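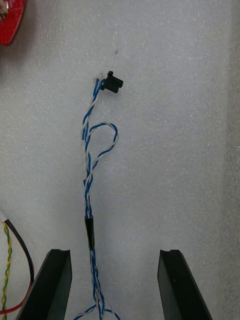 Twisted pair (small wiring)

A twisted pair is a length of two insulated wires that are turned around each other along their whole run, or along most of it. The article treats the short twisted pairs used inside devices, models and workshop equipment. For the pairs used in telephone and network cables, see Twisted pair (telecommunications).

Construction

The two wires usually have the same length and the same thickness. Each has a core of many thin copper strands, which makes it easier to bend than a wire with a single solid core. The insulation is most often PVC or silicone. Silicone is softer and stands heat better, but it is cut easily by a sharp edge.

The wires are given two different colors, so that they can be told apart at both ends. Blue with white, yellow with green and red with black are common combinations. Apart from red and black, which by wide custom mean positive and negative in direct current wiring, the colors have no fixed meaning in small devices. The meaning must be taken from the drawing that belongs to the device.

Purpose of the twist

When a current goes out through one wire and comes back through the other, the magnetic fields of the two wires partly cancel each other. Twisting keeps the wires close together and changes their positions regularly, and in this way a disturbance from outside reaches both of them almost equally. A receiver that measures only the difference between the wires will then ignore most of it.

There is also a mechanical purpose. Two twisted wires stay together without a jacket, and they are easier to follow by eye among other cables.

The number of turns per unit of length is called the twist rate. A higher rate gives better protection but uses more wire and makes the pair stiffer. In hand-made pairs the rate is seldom even. Open loops, where the two wires separate or the pair bends back on itself, can catch on nearby parts and are normally pulled straight before installation.

Connectors and sleeves

A small pair commonly ends in a plastic housing. Inside the housing are metal contacts, which are crimped to the stripped ends of the wires. Many housings have a raised tab or rib on one side, so that the connector fits only in one orientation or locks in its place. The place where the wires enter the housing is the weakest point of the assembly, and one should pull on the housing and not on the wires when the connector is taken out.

Heat-shrink tubing is often put over the pair. It is a plastic tube that becomes narrower when it is heated. A short sleeve, usually black, holds the twist together, covers a joint or marks a position. It must be slid on before the second connector is fitted.

Twisting by hand

The traditional method is to fix one end of both wires in a vise and the other end in the chuck of a slow hand drill. The wires are kept under light tension while the drill is turned. After release the pair unwinds a little, and for this reason some extra turns are given at the start. In the workshop handbook by Radka Omerović and Jianguo Dai, used for training at Mekgate, the learner makes 5 pairs in this way before any connector is crimped.

Storage

Finished pairs are laid flat or hung by the connector. Tight winding around the hand is avoided, as it adds turns in one direction and takes them away in the other. The parts store of Noltell, arranged by Sabina Saha, lists 2,355 wire assemblies by connector type first and by color second.

See also

Crimping
Heat-shrink tubing
Ribbon cable
Wire color codes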